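Conditions on a takeover should be written so that someone can check them

Akov's purchase of Boutros was cleared in October, subject to undertakings. The coverage since then has dealt mostly with whether a foreign buyer should own the company at all. I have no strong view on that. Boutros makes packaging film at Leltham and Plancombe, the owners wanted to sell, and Akov offered more than any domestic bidder was ready to pay. My objection is to the undertakings. There are five of them, and as drafted only one can be tested by a person outside the company.

The one that can be tested is the requirement to keep the registered office in this country for as long as Akov holds a majority of the shares. The register is public. If the address changes, the undertaking has been broken. No judgement is needed and no figures have to be requested.

The other four are of a different kind. Akov will "maintain a substantial manufacturing presence" at both sites. It will "have regard to" existing supply arrangements. It will "seek to preserve" research spending at a level "consistent with the needs of the business". It will keep "appropriate" local representation on the board. I have read these several times and can't construct a set of facts, short of closing both plants on the same morning, that would plainly breach any of them.

Take the first. Leltham employs 200 people and Plancombe 129. Suppose that in three years Plancombe has become a warehouse with a single film line kept for short runs. Is that a substantial manufacturing presence? Akov's lawyers would say it was, pointing out that the word "substantial" is attached to the presence across the two sites taken together. The ministry's lawyers might disagree. The matter would take a year or more to settle, and the other lines would have been sold by then.

The usual defence of loose wording is that a buyer can't foresee trading conditions and shouldn't be held to a headcount if demand falls. I accept the point about demand. It is an argument for a floor with a stated release. An undertaking could say that the combined headcount will not fall below a given figure for five years unless sales volume drops by a given share over two consecutive financial years, as certified by the auditor. Both numbers can be argued over before signing. After signing there is little to argue over. Loan agreements are written this way as a matter of routine, and companies in poor health manage to live with them.

Research spending is easier still. Boutros already reports it as a separate line. The undertaking could fix it as a percentage of turnover, averaged over three years to allow for lumpy projects. Instead we have "the needs of the business", which will be decided by the business.

There is a second weakness, and it has had even less attention. The undertakings name no one to monitor them. Akov is to send the ministry an annual letter confirming that it has complied. The letter will not be published. It need not include figures, and there is no duty on the ministry to reply. If the ministry does nothing with it, the process has still been followed to the letter. A modest improvement would be to put the compliance statement in the annual accounts, where a false statement carries consequences for the directors who sign it.

The cost of doing this is small. Boutros already has an auditor, already counts its staff for the payroll and already measures its output. The extra work is a page or two in a report that has to be written anyway. I would be surprised if it added anything that a buyer of Akov's size would notice when setting its price. 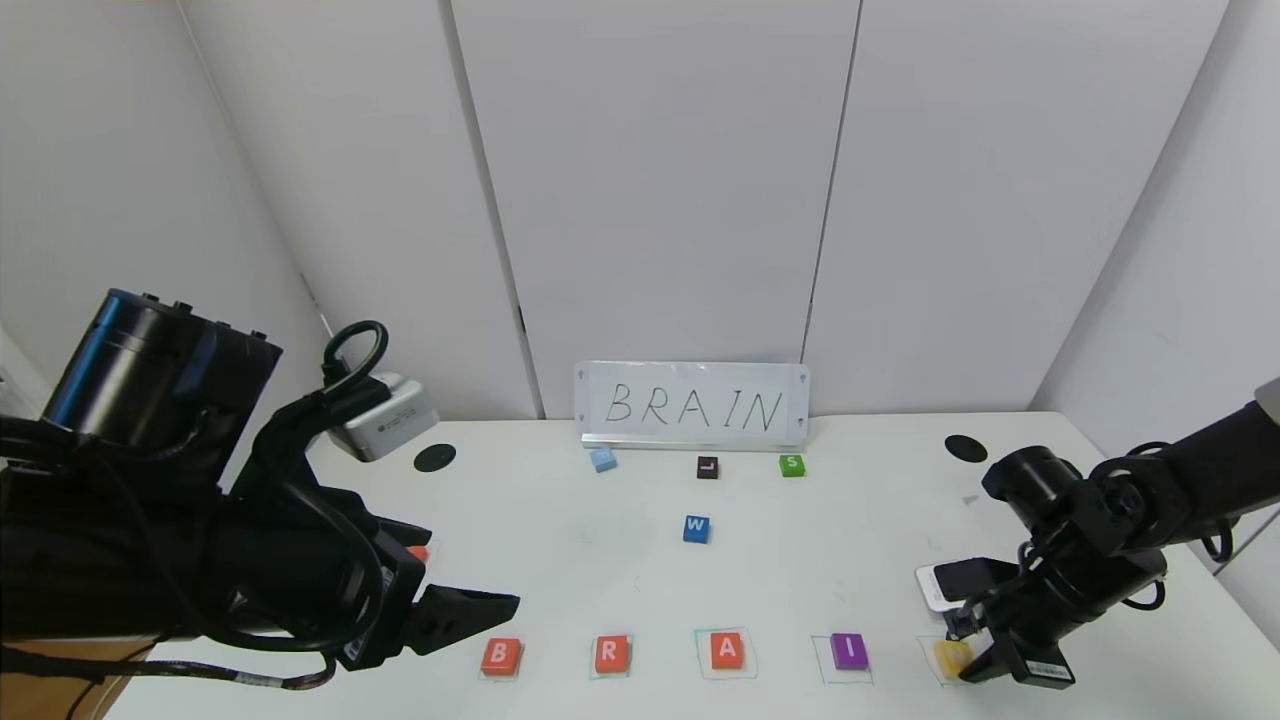
Cirilo Tapia disagrees, and wrote to tell me that tight conditions would simply have been priced into the offer, so that the selling shareholders would have paid for them. He adds that a buyer who wants to strip a business will find a route round any number you write down, and that one who doesn't want to will not need the number.

The first part of this may be true. If the conditions are worth something to the public, they will cost something to somebody, and I would sooner see that cost in the offer price than find it later at Plancombe. The second part I don't accept. Routes round a fixed number do exist, but they take time and leave records. Moving staff to an agency to alter a headcount shows up in the accounts. Letting a "substantial presence" run down shows up nowhere, as there is no figure to compare it with.

He is right that shareholders were given little say in the matter. The undertakings were settled between Akov and the ministry, and the holders saw them only in the final circular, after the price had been agreed. Publishing a draft before the vote would let holders, staff and suppliers comment while the wording can still be altered. The ministry has the power to do that now, under the existing rules, and could start with the next application it receives.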